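Droltcombe Short Course in Robot Practice
Handout 4: House rules for tabletop handling
Notes by Lakshmi Nambiar, revised in April

Most of you have now read the Jusalix safety guide, or have at least carried it from one room to another. It runs to 144 pages and says very little about crockery. These notes cover the gap.

Simulated tabletop, arm and gripper:

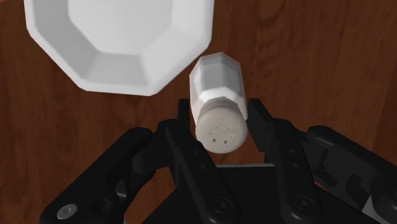
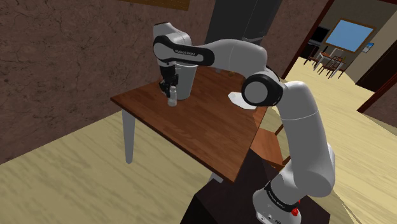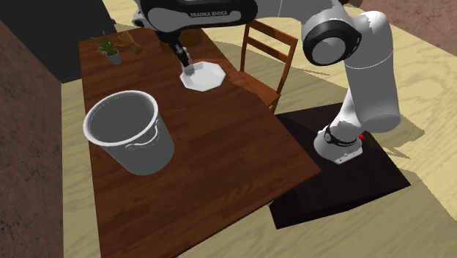
Rule 1. Simulation gets the same rules as hardware. A virtual dish costs nothing to break, and that is how bad habits get cheap.

Rule 2. Write down the clearance before the run. A clearance written down afterward is a diary entry.

Rule 3. Check the approach from more than one viewpoint. A wrist view will tell you all about the fingertips and leave the elbow to its own affairs.

Rule 4. Keep failed runs in the log. Genivaldo Bastos once handed in 1,455 runs without a single failure, and we spent a long afternoon finding out where he had put them.

Rule 5. Set the force limit for the most fragile object on the table, even if your task is to move the bucket.

For next time: read section 18 of the guide (stopping distances) and bring one rule of your own, in 30 words or fewer. "Be careful" has been submitted every year and is still not a rule.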